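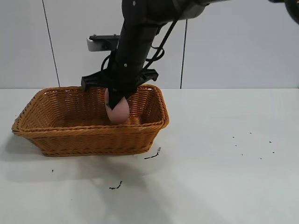 Brutik MiG-21bis, 1/72 scale: build review

Reviewed by Torquil Halliday
October 15, 2021

Kit type: injection-moulded plastic with a small photo-etched fret
Decals: two schemes, printed by Bayram
Paints used: Tastura acrylics
Skill level: intermediate

The MiG-21 has been kitted so many times that a new one has to justify itself. The bis is the late variant, with the R25 engine and the deep spine running back from the canopy, and most of the older mouldings in this scale get that spine wrong in one way or another. Brutik's previous releases were short-run trainers with thick trailing edges and no locating pins. This is their first kit from steel tooling, and it was bought at the full retail price.

Contents

The plastic is a mid-grey, fairly hard, and holds a scribed line well. There are five sprues plus one clear. The fret covers the instrument panel, seat harness, airbrake interiors and a set of static dischargers so small that two of mine went to the carpet. A resin nozzle was promised in the pre-release notes from February but the box has a plastic one in three parts, and it is adequate.

Instructions are a folded sheet with line drawings. Steps 2 and 5 both show the nose wheel bay going in, at different angles. Step 5 is correct. Colour call-outs refer to the Tastura range only, with no generic names, so anyone using another brand will have to work from references.

Surface detail is engraved throughout. Panel lines are fine and consistent on the fuselage and slightly heavier on the upper wing, where a light rub with 400 grit brings them closer together. Rivets are restrained. The wing fences are moulded separately and are thin enough to need no work.

Cockpit

The tub builds from seven pieces and fits inside the fuselage halves without trimming. The side consoles have raised detail which takes a dry brush well. The instrument panel may be built as plastic with a decal or as a two-layer etched part with a printed film behind it. I used the etched version. The film is slightly too large and has to be trimmed along the lower edge before it will lie flat.

The seat is the weak point. It is too narrow across the headrest and the harness supplied is generic. From outside, with the canopy closed, this can be lived with. With the canopy open it can't, and a resin replacement would be a sensible purchase.

The turquoise interior shade in the Tastura set is a fair match to photographs of well-kept aircraft. It dries a good deal darker than it looks in the bottle. Two thin coats over grey primer gave an even finish.

Fuselage and intake

Brutik have split the fuselage vertically, with a separate spine and a separate nose ring. The intake cone is trapped between the halves on a short stub and must be painted first. There is no nose weight quoted in the instructions. Mine needed more than expected - the space behind the cone was filled completely and some lead went under the cockpit floor as well.

The spine drops into place with a small step on the left side, just behind the canopy. I checked a second example belonging to Branwen Prothero and hers has the same step, which points to the tool. A smear of filler and ten minutes of sanding deals with it. Rescribing the dorsal access panels afterwards takes rather longer.

The joint between the nose ring and the fuselage is very good. No filler was used.

Wings and tail

Upper and lower wing halves meet cleanly and the trailing edges are sharp. The flaps are separate and can be posed up or down, though the inner face of the lowered flap has two ejector pin marks that will be seen. Ailerons are moulded in the neutral position.

Wing-to-fuselage fit is tight. Remove all paint from the tabs before offering them up. The anhedral is set by the tabs and came out even on both sides when checked against a simple card jig.

The fin has the correct broad chord and the parachute housing at its base is a separate tube. The ventral fin is a butt joint with no pin. I drilled it and fitted a length of brass wire.

Undercarriage and stores

Main legs are moulded in one piece with the retraction struts, and clean-up is fiddly. Wheels are keyed with a flat. The bay doors are a little thick but carry good interior detail.

The stores sprue gives a centreline tank, two rocket pods and four short-range missiles. The missile fins are the thinnest I have seen in plastic at this size. One was broken in the box. An e-mail to Brutik produced a replacement sprue, sent without charge.

Decals and finish

Bayram's printing is in register and the colours are dense. The film is thin and reacts strongly to setting solution, so use the mild type. The red stencils wrinkled badly on first contact and then pulled down flat overnight. The larger markings behaved normally.

One scheme is overall natural metal, the other a three-colour camouflage with pale blue undersides. I chose the camouflage. The placement diagram shows the upper surfaces and the left side only, and the right side has to be guessed from where the colours meet along the spine.

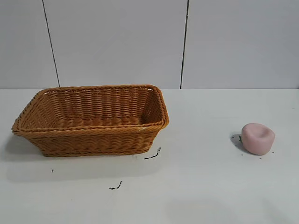 Compared with the Jirel kit

Jirel's bis is older and a little cheaper. Its panel lines are softer, the canopy is thicker, and the wheel bays are shallow boxes with no pipework. Against that, its seat is better shaped and its instructions are printed in colour with four full views of each scheme. The two fuselages match in length. The Brutik spine is the deeper of the two, and against published drawings it is the more accurate.

A builder with a Jirel kit already in the cupboard has no strong reason to replace it unless the aircraft is to be shown with the airbrakes out, which Jirel mould shut.

Good points

Accurate spine and fin
Fine surface detail
Sharp trailing edges
Sound fit at the nose and wings

Bad points

Seat too narrow
Step behind the canopy, left side
Incomplete painting guide
Instruction error at step 2

Verdict

Recommended, with a replacement seat added to the cost. Total building time was 21 hours, excluding paint drying. Brutik list a two-seat version as being in preparation, and the separate spine and nose suggest that most of the tooling will be shared. If so, the step behind the canopy should be corrected first.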